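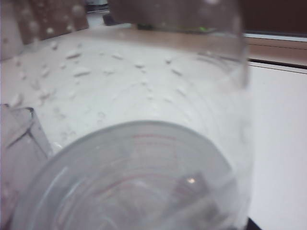
Ljubica Todorova
Bench technician, Getirside

November, 14:20

Measuring vessels, continued. The big clear one with red graduations is on the white surface for now. Droplets on the white behind and to the left, densest toward the strip at the back, none to the right. Wipe down before anything gets weighed; the balance pan picks up water from the underside of a vessel and the reading creeps.

Check by weight, tap water, tared empty:
fill to the 100 mark, low by a hair, within what I can read by eye
full fill, 1,106 g on the balance

Red marks are hard to read looking down into the mouth. Read at eye level, bottom of the meniscus, same as the Trimley cylinders. Two of my earlier readings were taken from above and are struck out on sheet 66.

To do: repeat the full fill after the balance is leveled - bubble was off center this morning. Enter results under 171 in the vessel log. Ask Cloter for a spare with etched marks.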